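Step 3. Record the demos

Start the Wundero kitchen and wait for the arm to settle. Move the leader slowly - the simulated arm copies every joint. Bring the gripper over the island from the stool side and keep the plate of food in reach.
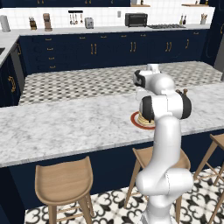

Step 4. Check and save

Replay each demo once at normal speed. Delete any run where the arm hits the countertop or a stool. Aim for 200 clean runs, saved in sets of 5.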